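Week 4: Tile Floors and Grout
Instructor: Aidan Moynihan

Grout fills the joints between tiles and keeps dirt out of the gaps. Joint width depends on the tile. Tiles that vary in size need wider joints.
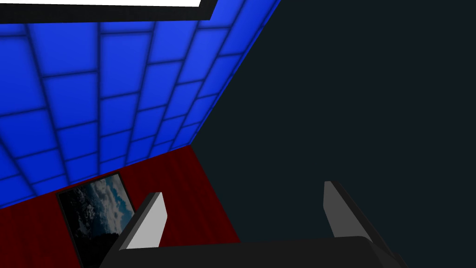
Mix only what you can use in 15 minutes. Let the mix stand, then stir it again before spreading. Work at a slant to the joints so the float does not dig in.

For next week: read chapter 10 and bring 2 questions on sealers.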